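Notebook, packaging bench
2020-02-09
Moisture uptake, zip pouches against sealed wrappers

Carried on with the humidity cabinet run. Luritz film is in the left half, Abreu film in the right half, all pouches filled with dried silica beads so that any weight gain can be put down to water. Foil wrappers are kept as the low-leak reference. Cabinet held steady overnight. The door gasket still needs replacing.

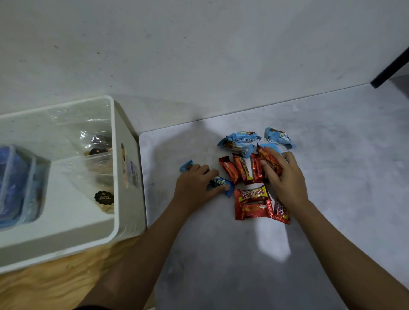
Weighings

Balance zeroed before each pouch. Luritz mean gain after seven days: 312 mg. Abreu mean gain over the same period: 700 mg. The spread within the Abreu set is wide, and I suspect the zips and not the film. A heat-sealed Abreu pouch would settle it. Booker Okafor is cutting blanks from the same roll.
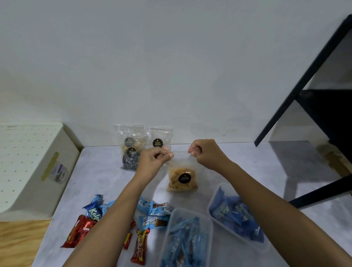 Clear zip bag with round black label, two more behind.

Zip closure: pressing once from left to right leaves a gap at the side weld on some pouches. It shows up with dye, hardly at all by eye. Two passes, then a pinch at each end, closed it on every pouch tried today. Use this method from now on and mark the earlier results "single pass". Do not average the two sets.

Home storage conditions are still a guess. Cabinet settings came from the Weltville survey, taken in June, so they lean warm and damp. A cupboard over a cooker may be worse, a floor-level one cooler.

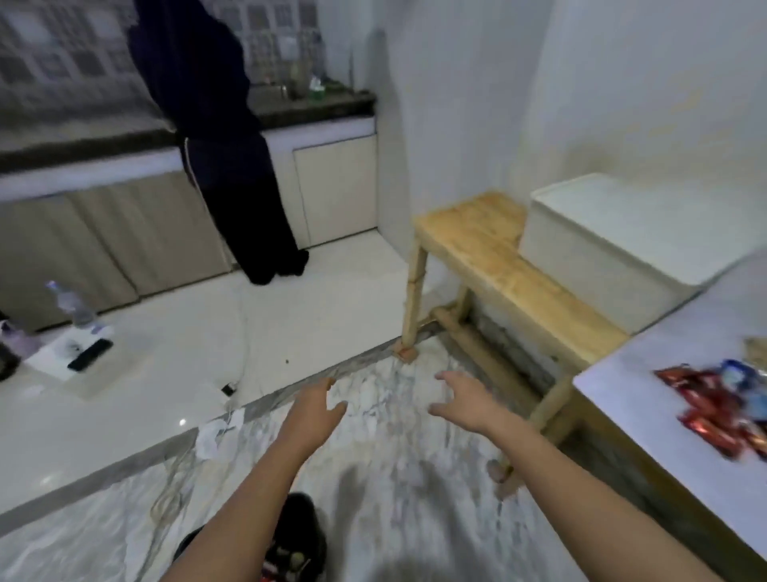
Kitchen, granite-topped counter and tiled floor.

Logger note: the Wellitz unit stopped at reading 1,573 with the memory showing full. Data copied off and checked, nothing lost before that point. Logging interval now doubled.

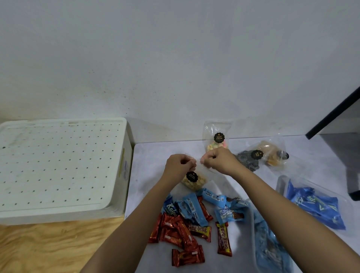
Bead moisture before filling was not recorded for the first Abreu tray. Its start weights are usable but the dry basis is not, so the tray stays out of the rate plot. Repeat with fresh beads once the gasket is in.

To do: heat-sealed blanks, dye test on the spare Luritz pouches, order gasket.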